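Bainbridge Module 4: Learning Cloth Handling from Hand-Held Gripper Data
Notes to accompany the lecture, Wednesday, September 19, 2018

4.1 Scope

This part of the course follows the recorded signal from the moment a person closes a gripper to the moment a policy sends a command to an arm. Rigid objects were dealt with in Module 3. Cloth is harder for two reasons. Its state cannot be written as a single pose, and most of the useful grasps are on an edge or a corner that covers only a few pixels.

The method is bimanual. Two grippers are recorded together, and each sample holds both camera images, both poses and both jaw openings.
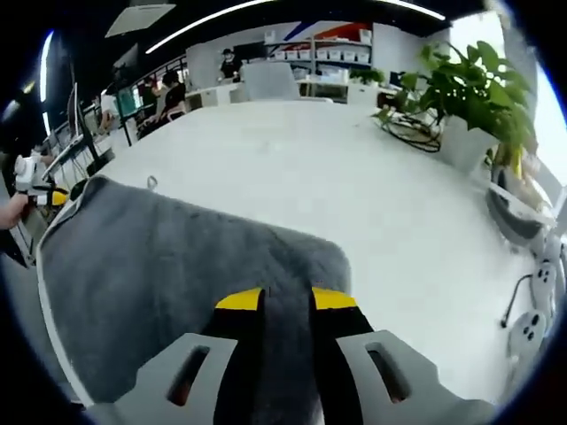
Bontu Tilahun
Lecturer, Robot Software and Control

4.2 Time alignment

Each gripper produces images, poses and jaw widths on separate clocks. The Sureck logger stamps every message on arrival, so the stamp includes transport delay. Measure this delay for each stream before any training set is built. The usual procedure is to open and close the jaws several times in view of the gripper's own camera, extract the jaw width from the images, and find the shift that gives the best match with the logged width.

Poses are then interpolated to the image times. Positions may be interpolated linearly. Rotations must not be averaged component by component; use spherical interpolation on unit quaternions, and check the sign of neighbouring samples first. A sign flip that is missed here appears later as a violent wrist rotation.

Reject any sample where the gap between neighbouring poses exceeds the limit in the configuration file. Filling long gaps is tempting when data is scarce - the result is a smooth path that no hand followed.
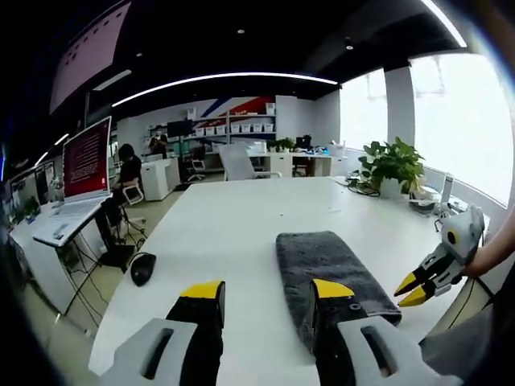 4.3 Frames of reference

Absolute poses depend on where the tracking origin was set, and this changes whenever the tracker is restarted. For that reason the policy is never trained on them. Two relative quantities are used instead:

(a) the future pose of each gripper, expressed in its own current frame;
(b) the pose of the left gripper expressed in the frame of the right.

Quantity (b) matters for cloth. When both grippers hold the same piece, the distance between them sets the tension, and a policy that sees only (a) has no direct measure of it. In the exercise, remove (b) from the input and plot the distance between the jaw tips over time.

Note that (b) is valid only if both trackers share one map. The Sureck tool check_map compares the two and refuses to export a recording if they differ. 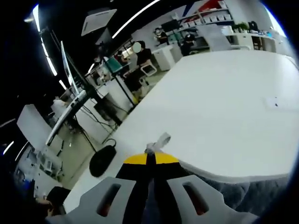 Fig. 3. Hand-held gripper at the table edge, with grey fabric at lower right.

4.4 Perception

The image encoder receives the wide-angle view without rectification. Straight lines bend strongly near the border, but rectifying the view either crops it or stretches the outer region, and the second gripper often lies in exactly that region. Training images are randomly cropped and shifted in colour. They are not mirrored unless the left and right streams are exchanged at the same time.

People, furniture and windows in the background are left in. With 200 recordings from one room the encoder may come to depend on them, so the test set must be taken in another room. The Flasaswood set serves this purpose and should not be used for tuning.
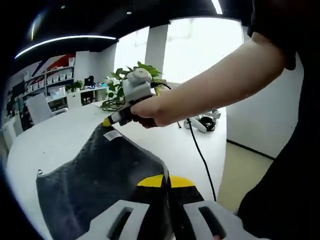
4.5 From policy to controller

The policy outputs a short sequence of poses and jaw widths. Part of the sequence is already out of date when inference finishes. Discard every step whose time has passed, then pass the remainder to the trajectory interpolator. The controller checks joint limits, speed, and the minimum distance between the two arms, in that order. A failed check holds the last valid pose.

When two grippers hold one cloth, a hold on one side must cause a hold on the other. If it does not, the free arm continues to pull.

4.6 Exercise

Work in pairs. Darren Dawber looks after the Clollville server and will issue accounts.

1. Load the practice recording and estimate the delay of each stream.
2. Export the relative poses and confirm that they do not change when the tracking origin is moved.
3. Train the small model for 3,000 steps, once with quantity (b) and once without it.
4. Plot jaw tip distance for both models on 3 test recordings.

Submit the plots, the configuration file and one page of comments. State the delay values used, including their sign.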